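Stinix open day: what does a greener bag cost, and who pays?

I came to the Stinix open day with a grudge, so I'd better admit it. My shop charges 40 cents for a paper bag, and has done since January, when the plastic ones went. Customers ask me what they are getting for their 40 cents. I wanted something to tell them that didn't come off a poster.

The invitation promised "the full story of responsible packaging." It gave us a parking map, a name badge and a talk lasting 91 minutes. I would have traded the last hour of it for a decent look at the invoices.

Stinix buys its paper from a mill at Parkotska and converts it into carrier bags, bakery bags and those flat envelopes pharmacies use. The visit started in the reel store, where it smells like a wet cereal box. Our guide was Alfredo Panganiban, friendly and quick, and obviously used to people who nod. He told us the paper was "fully recyclable." I asked how much of it was recycled to begin with. Depends on the grade, he said. For the carrier grade? He would have to check. I gave him my card, and as of this writing I haven't heard.

To be fair, there's a real reason to use new fiber in a bag that has to hold milk and potatoes. Long fibers tear less easily. Fine. Then print that on the bag in place of the leaf.

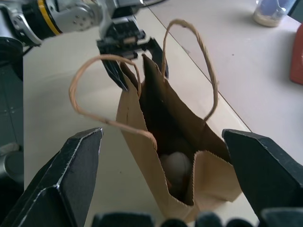
A kraft carrier bag with twisted paper handles and a zigzag top edge.

The handles got a whole section of the talk. They're twisted paper cord, glued under a patch, and I learned more about glue than I expected to. The starch glue they use is cheap and goes through pulping without much trouble, but it doesn't love humidity. I could have told them that. Every rainy afternoon somebody comes back into my shop holding two handles and no bag, and I give them another one free, so there goes my 40 cents and then some.

The company says a carrier will take up to 3000 lifts in its test rig. I asked if those were dry lifts. They were. I asked what load. There was a pause, and then we were shown the color proofs.

Lunch was good, I'll say that. Cabbage rolls from Butkienė, the bakery down the road, which also buys its bags here and had sent over a stack of rye loaves. I'd have been happier paying for the rolls and skipping the session called "Bags and Belonging," during which a slide informed us that a shopper "forms a relationship" with a handle.

The part I found most useful was the part they rushed. Paper bags are bulky. A carton of them takes up several times the shelf space of the plastic ones I used to keep under the register, and it takes more truck to bring them to me. The Stinix comparison chart stopped at the factory gate. Trucks weren't on it. Neither was my back room, where I've lost a full rack to bags, or the fact that hardly anyone brings one back for a second trip.

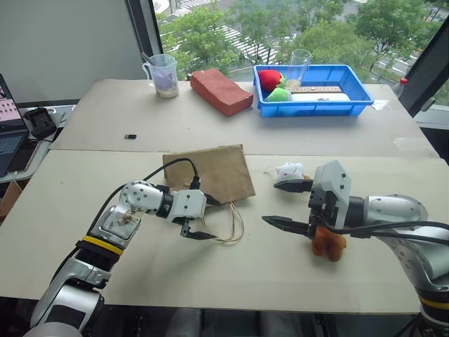 Ruairí Mac Suibhne cut in at this point to say I was being unfair, that he had run a grocery for years on both kinds and would take the space problem over fishing plastic out of the hedge behind his store every spring. He also said his customers do reuse the paper ones, for kindling and potato peelings. I said that was using it up, and he said well, what did I want, heirlooms?

He had a point about the hedge. I still think a company that wants shopkeepers to collect its money at the register should hand us numbers we can repeat with a straight face.

There was a short presentation after that on Brurkavora, the new heavier line due out later in the year. Thicker paper, wider base, reinforced patch under the handle. It costs more, naturally. The minimum order is 2000, which would fill my rack, my hallway and part of my marriage. When I asked if two or three smaller shops could split an order I was told it was "an interesting idea," and Alfredo wrote it down on the back of his agenda.

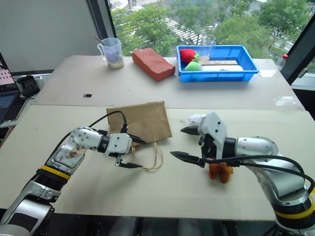 Brown kraft bag, laid flat, handle out.

We finished with feedback forms. Question one was how inspired we felt on a scale of one to five. I put two, and in the comment box I asked again about recycled content and wet strength. Parking was free. If you go to the next one, take the morning tour, skip the talks, and get your questions in before the cabbage rolls come out.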